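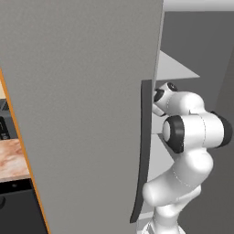

*Grey door, long dark handle, a thin strip of orange down the side.*

I have been promising myself a round at Romville since the winter, and on Saturday I finally got one, so forgive me if I go on a bit. I'd heard so much about the work they've had done there that I was half prepared to be disappointed. I wasn't, or only by my own putting.

For those who don't know the place, it was a fairly plain parkland course for as long as I've lived in this part of the world. Flat fairways, lots of conifers, greens like upturned saucers. You played it because it was near and it drained well, and you had a decent bacon roll afterwards. Then Nantana Noiphan was brought in to look at the bunkers, and I gather one thing led to another and she ended up redrawing most of the back nine. She'd already done the short course over at Billville, which I love, so I had high hopes.

The first thing you notice is how many trees have gone. I know this upset people, and I did feel a pang at the fourth, where the big row of firs used to be, but goodness, the light! You can see right across to the church from the tee now, and the wind comes at you properly. I hit what I thought was a lovely seven iron and watched it drift off to the right and sit down in the long grass, quite happily, as if it lived there.

The greens are the real change. They're bigger, and they run off at the edges into little hollows cut as short as the fairway, so when you miss (I missed a great deal) you have a choice to make. I'm hopeless with a wedge off tight turf, so I putted nearly everything, once from so far back that the couple behind us must have thought I'd lost my mind. It finished four feet away. I then missed the four-footer, but let's not dwell on that.

We played off the forward tees for the back nine, which come to 2582 yards, and I'd recommend them to anyone who hits it my sort of distance. The twelfth is only 213 yards from there and it's a par four – I know, I laughed too – but there's a bunker right where you'd like to land and the green tilts away from you. I made six. My playing partner took an eight iron, then a wedge, and holed out for three without saying a word, which was very restrained of him.

I do have a grumble or two. The walk from the fourteenth green to the next tee is far too long, uphill and through a gate that sticks. And the new scorecards have such small print that I had to hold mine out at arm's length to find the stroke index.

They've put the visitor rate up as well, to 60 pounds at weekends. I winced at that, but we were round in under four hours and never once felt hurried, and I can think of dearer places where you spend half the day leaning on your bag.

Next month I'm hoping to get over to Cliltudska, which has the opposite reputation, all gorse and blind shots. If any of you have played it, do tell me whether I need to bring extra balls. I've got two dozen in the garage and I'm wondering if that's enough.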